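Sort a Play Market Stand in Six Easy Steps

I love this job – a play market looks so cheerful once everything has its own spot! Set aside a quiet hour, say 4:21 in the afternoon.

1. Group the artificial vegetables by kind, carrots with carrots.
2. Lay the long ones side by side on the wooden shelf.
3. Put cleaning cloths in a basket and set it on a table close by.

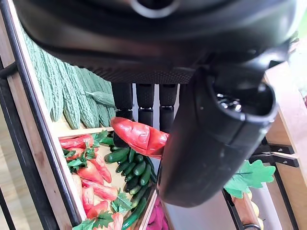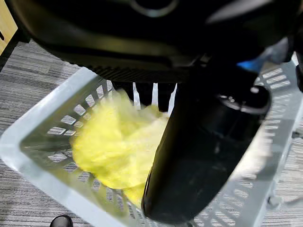
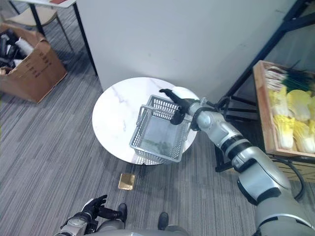
4. Wipe each shelf, top tier first.
5. Refill the gaps – our Plestcombe set has 63 pieces.
6. Stand back and enjoy all that color!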